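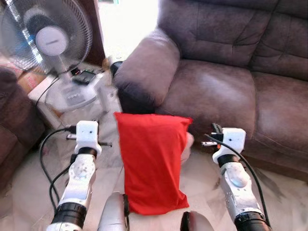 Fig. 1. Red cloth bag on a tiled living room floor.

COS 3083 Hair and Scalp Care
Handout 4: Washing, and what the bottle says about it
Notes by Pendo Bakilana, revised December 2021

Read this before the practical. Last term half the group read it during the practical, with wet hands, and I had to print it all again.

1. What shampoo is for

Shampoo cleans the scalp. The hair gets cleaned on the way past, as the lather rinses down it. Most clients have this the other way around and pile the whole length on top of the head like a meringue, then wonder why it comes out in knots. Put the product on the scalp, work it in with the pads of the fingers (pads, not nails, however much the client says she likes nails), and let the rinse water deal with the ends.

The working part of a shampoo is the surfactant. One end of the molecule likes water and the other end likes oil. The oily end grabs sebum and old styling product, the watery end goes with the rinse, and the whole mess leaves by the drain. Everything else on the label is there to thicken, preserve, scent, color or reassure.

You'll want to recognize these on an ingredient list:

Sodium lauryl sulfate: strong cleaner, big foam, can be drying.
Sodium laureth sulfate: a close cousin, usually milder.
Cocamidopropyl betaine: gentler, often added to soften the stronger ones.
Decyl glucoside: mild, modest foam, common in baby products.

Foam is not a measure of cleaning. Clients believe it is, and manufacturers have noticed. If a client with dry hair complains that her mild shampoo "doesn't do anything," ask whether her scalp feels clean. If she says yes, it does something.

2. How often

There is no correct number, which disappoints people. Go by the scalp. Fine, straight hair shows oil quickly and may want washing every day or every other day. Tightly coiled hair holds oil near the root and leaves the ends dry, so once a week or even less can be plenty. Swimmers and people who work in kitchens should follow their noses.

You'll be asked whether hair can be "trained" to need less washing. The glands that make sebum sit in the skin and take their orders mainly from hormones. They haven't been told about your client's schedule. Some people do get used to how their hair looks on day three, and good luck to them.

3. Conditioner

Conditioner goes on the mid-lengths and ends. Washed and weathered hair carries a slight negative charge, conditioning agents carry a positive one, and so they cling where the damage is worst. Look for behentrimonium chloride or cetrimonium chloride. The fatty alcohols beside them (cetyl, cetearyl, stearyl) are soft and waxy and nothing like the drying kind. Every term somebody throws out a perfectly good conditioner over the word alcohol. Please don't let it be you.

Conditioner does not repair hair. The shaft is dead by the time it leaves the scalp. What we can do is smooth it, cut friction and make it easier to comb, and clients are generally happy with that if nobody has promised them a resurrection.

4. Water

Hard water leaves minerals on the hair and makes it feel coated. Students coming in from Trositthorpe will know this from their kettles. A chelating shampoo (look for disodium EDTA or sodium phytate fairly high on the list) used now and then will help. Temperature should be comfortable, tested on your own wrist first. Cold rinses "to close the pores" may be left to the people who enjoy them. Hair has no pores, and the ones in your scalp don't have doors.

5. When to stop and refer

Do not wash, treat or offer theories if you see broken or weeping skin, sudden bald patches, live lice, or thick scale that bleeds when lifted. Say what you noticed, quietly, and suggest a pharmacist or doctor. Fetch Jouko Ikonen or me if you're unsure. Ordinary dandruff is fine to work on. An anti-dandruff shampoo needs to sit for the time given on its label, and the two seconds most people allow it at home won't do.

For the practical

Bring your own towels, a wide-tooth comb and an empty shampoo bottle with the label still readable. Work in pairs. Mark the surfactants on your partner's label, then say which hair type you'd use it on and why. "Because it smells nice" was submitted in August and did not pass.

Reading: the Amaral chapter on cleansing agents, skipping the section on perms. The Rengate room has two copies, one of them dry.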